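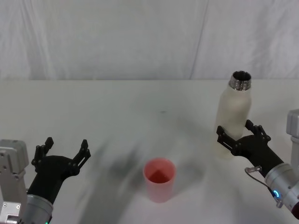

Pink cup and cream-white bottle on the plain tabletop.

Posted 5/22/22 by Damian Jasińska

I have been sorting the drinkware shelf since March, in short sessions, and the cup and the bottle are the last two items without a fixed place. The shelf is a Truveck unit with adjustable supports. Eleven pieces live on it now, down from a number I would prefer not to publish.

The difficulty is shape. A cup that is wider at the rim than at the base wastes room at the bottom of the shelf, and you can't push its neighbours in any closer than the rim allows. Stacking solves this when you own several the same. I own one pink one, so it gets a full rim's width to itself.

The bottle is the opposite problem. It takes up little floor area but sets the shelf height for everything beside it. I tried three arrangements:

1. Bottle at the back, cup in front. Saves width. You have to move the cup every time you want the bottle.

2. Bottle on its side on the lower level. It rolled whenever the cupboard door was shut with any force. A folded tea towel stopped the rolling but took up the space I had gained.

3. Both upright, side by side, with a gap of 8 cm. This wastes the most room and is the one I have kept.

The gap in the third version is set by my hand. With less than that I knock the cup when I reach for the bottle, and the cup is light enough to tip. I measured with a Krawczyk steel rule, from the rim of the cup to the widest part of the bottle. Measuring from the base of the cup gives a larger figure and is misleading.

I also raised the upper shelf by two holes. The supports are stiff and come out more easily if you lift the board slightly at the front first. Check that all four are at the same level before putting any weight back on.

Still to do: a liner for the lower level, probably the ribbed Clelus one in grey, and a decision on the Visthorpe jug, which fits nowhere and is currently on top of the fridge.

Contact | © 2022 Damian Jasińska | Back to top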